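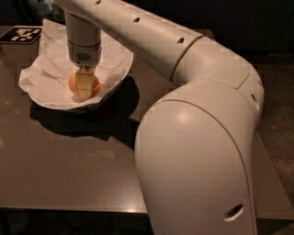 Progress report to the Mosteo fund: toy sorting and lending room
Period: up to the end of September
Prepared by Godelieve De Bruijn

1. Where we are

The grant was for setting up a toy lending room at the Brorkon family centre and for working through the donated stock that had built up there. The room has been open to families since the start of the month. Sorting is behind the plan, lending is slightly ahead of it.

2. Sorting

At the end of the period 231 items had been checked, cleaned and given a number. The target was 200 for the first stage, but that figure was set before the second delivery from Stanciu came in, and that delivery is still mostly in its boxes. Lotte Martens has taken over the checking table from Wilma Geerts, who now does the catalogue.

Small things take the longest. Balls, stacking rings and loose bricks arrived mixed together and we first tried to sort them by set. This was slow and many of the sets were not complete anyway. We now sort by type: balls in one container, rings in another, bricks in a third. A family borrows a container and brings the same container back. Balls that have gone soft or have split seams are thrown out, and anything small enough to be a choking risk goes in the over-threes cupboard or is thrown out too.

Wooden puzzles are checked piece by piece. So far 26 have been set aside with pieces missing. Jasper Kuipers has offered to cut replacements for the simple ones – he thinks perhaps half are worth doing.

3. Lending

Families can borrow up to 2 containers at a time, for three weeks. Most choose one container and one larger item. The ball containers go out most and we have had to make up another from the reserve. Returns have been good. Two containers came back with items missing and one came back with more in it than it went out with.

The loan cards are filled in by hand. Wilma copies them into the catalogue in the evening. We would like to stop doing this twice, and she is trying a simpler sheet that can serve as both.

4. The room

The low shelving from Drenine is up along the long wall and fixed back. One shelf was delivered with the wrong brackets and has been replaced at no cost. The lighting on the window side is still poor after four in the afternoon. We have a quote for two extra fittings and can pay for them from the equipment line, if you agree.

5. Spending

Shelving came in under budget and containers over it, as we bought lidded ones in the end. The two more or less cancel out. The full table is with Brigitta Fankhauser and will follow with the signed claim.

6. Next period

– Finish the second Stanciu delivery.
– Decide on the incomplete puzzles.
– Move to the single loan sheet.
– Open one extra morning a week, if Lotte's hours can be extended.

We need an answer from you on the light fittings and on Lotte's hours. Everything else can go ahead as planned.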